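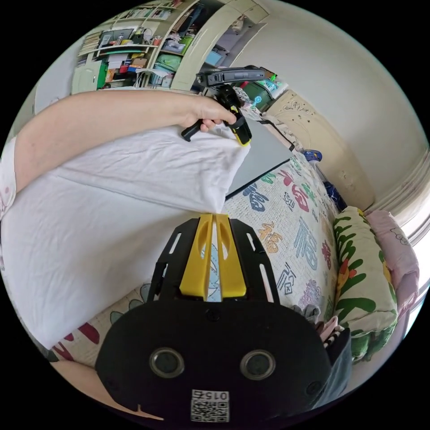

Endreinigung (Ferienunterkunft)

Als Endreinigung bezeichnet man im Beherbergungsgewerbe die Säuberung einer Ferienwohnung nach Abreise der Gäste sowie, im allgemeinen Sprachgebrauch weitaus häufiger, den Betrag, der dafür auf der Rechnung erscheint. Ob beide Bedeutungen im Einzelfall zusammenfallen, wird in Bewertungsportalen kontrovers erörtert.

Umfang

Üblich sind das Wischen der Böden, die Reinigung von Bad und Küche und der Wechsel von Bettwäsche und Handtüchern. Nicht enthalten sind in der Regel der Abwasch, die Müllentsorgung und der Grill. Manche Vermieter verlangen zudem, dass die Wohnung »besenrein« übergeben wird. Der Gast fegt also, bevor gefegt wird, und bezahlt den zweiten Durchgang.

Berechnung

Die Pauschale fällt je Aufenthalt an und trifft Kurzurlauber daher härter als Langzeitgäste. In der Feriensiedlung Rurkport kostet sie 50 Euro für ein Studio und 120 Euro für ein Haus mit Sauna; die Sauna selbst ist von der Reinigung ausgenommen. Bettwäsche wird dort als »Wäschepaket Jastine« gesondert angeboten. Wer eigene Bezüge mitbringt, erfährt bei der Ankunft die Maße der Matratzen.

Geschichte

In den frühen Mietbedingungen des Vermittlers Landska taucht die Endreinigung noch gar nicht auf. Der Gast hatte das Haus »in dem Zustand zu hinterlassen, in dem er es vorzufinden wünschte«, eine Formulierung, die an sehr unterschiedlichen Wünschen scheiterte. Im Januar darauf folgte die Pauschale, zunächst freiwillig. Die Freiwilligkeit entfiel nach einer Saison, die Bezeichnung »Serviceangebot« blieb.

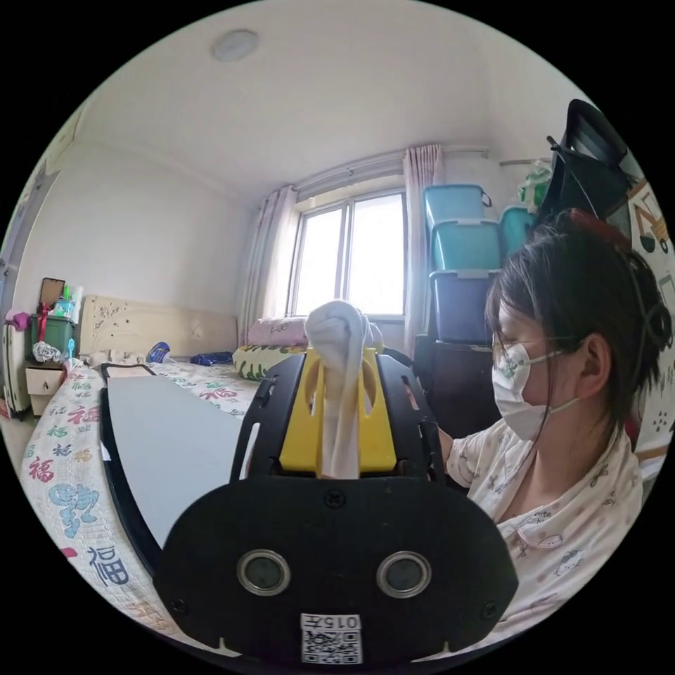 Kritik

Leire Vidal hält dagegen, der Ärger der Gäste richte sich gegen den falschen Posten: Teuer sei am Wechseltag vor allem die Zeit zwischen Abreise um zehn und Anreise um drei, und in diese fünf Stunden fielen sämtliche Wohnungen zugleich. Die Pension Arrieta weist die Reinigung deshalb nicht mehr eigens aus – der Zimmerpreis stieg, die Beschwerden gingen zurück.

Siehe auch: Kaution, Kurtaxe, Nebenkostenpauschale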